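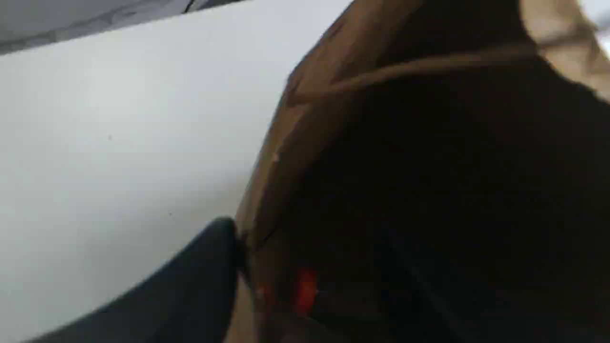 Raimo Kinnunen wrote after the last session that he had painted a whole hallway in the same white as the sample card and it came out blue, and he wanted to know whether the tin had been mixed wrong. It may have been, but the more likely answer is in the notes that follow.

Courses > Decorating and Interiors > Module 556 > Session 2: Whites

Print this page | E-mail this page

Session 2: Choosing and using white

What we mean by white

No wall paint is pure white. Every tin sold as white reflects most of the light that falls on it and absorbs a little, and the small part it absorbs decides how we see it. If it takes up a little more blue than the other colours, it looks creamy. If it takes up a little more red and yellow, it looks cool. Makers get these differences by adding very small amounts of tint, usually black, yellow oxide, red oxide or blue. On the card the difference between two whites can be hard to find. On four walls it is plain, as each wall throws its colour onto the next.

Even one flat white surface is seldom one colour. It can be cooler and brighter towards one edge and softer and warmer towards another, with the same coating all over. Keep this in mind when comparing samples, and always move them to the same spot before deciding that one is greyer.

Light reflectance value

The reflectance value is printed on the back of most colour cards. It runs from nought for a perfect black to a hundred for a perfect white. Most of the paints we call white are above 80. Below that, clients start to call the colour grey, beige or stone, whatever the name on the tin.

A high value does not tell you whether the white is warm or cool. Two whites with the same figure can look wrong side by side. Write down both the value and the undertone when you make up a room schedule.

Finding the undertone

Put the sample next to a sheet of plain copier paper. Most copier paper is slightly blue, so a warm white will look yellow or pink beside it and a cool one will look much the same. Then put it next to the other fixed whites in the room: the bath, the window frames, the ceiling if it is staying. These are the whites you have to live with. It is no use picking a good wall colour that makes the bath look dirty.

Daylight

North light is cool and fairly steady. A cool white in a north room will look blue or grey for most of the day. This is what happened in the hallway at the start of these notes, which has one north window and a glazed door.

South light is warmer and changes more. Cool whites do well there. Warm whites can go yellow in late afternoon.

East and west rooms change the most. Ask the client when they use the room, then look at the samples at that time.

Green light off a lawn or a large tree will also show on a white ceiling. So will a red brick wall across a narrow street.

Lamps

Ask what bulbs are fitted before you bring out the cards. Warm bulbs cover up a cool undertone and cool bulbs bring it out. If the client is going to change the bulbs, they should do it before the samples go up.

Finish

Flat matt scatters light and hides filler marks and poor plaster. It also marks easily. Eggshell and satin reflect more directly, so the same white will look lighter facing the window and darker beside it. Any fault in the wall shows more. On long walls with a window at one end, use matt unless the client needs to wash them.

Case: the reading room at Cestudley

The walls were done in a warm white and the shelving in a cool one, both ordered from Ahonen by name only. Neither was a bad choice. Together they made the walls look stained. The shelves could not be repainted, so the walls were done again in a cooler white with a little black in it. The second order was 200 litres. A pair of sample boards would have shown the problem.

The Wukstead stairwell, which we look at next time, had the same fault the other way round.

Making a sample board

Use stiff card or lining paper on board. Give it two full coats and leave it to dry between them. Leave no border of bare card. Write the name, the maker, the finish and the batch on the back. Stand it upright against the wall you mean to paint, as a board lying flat picks up light from above and will look paler.

For the next session

Make two boards, one warm and one cool, and look at them in the same room morning and evening. Make short notes each time. Read the chapter on undercoats in Drosov. Bring a colour card from any maker, with the reflectance values on it.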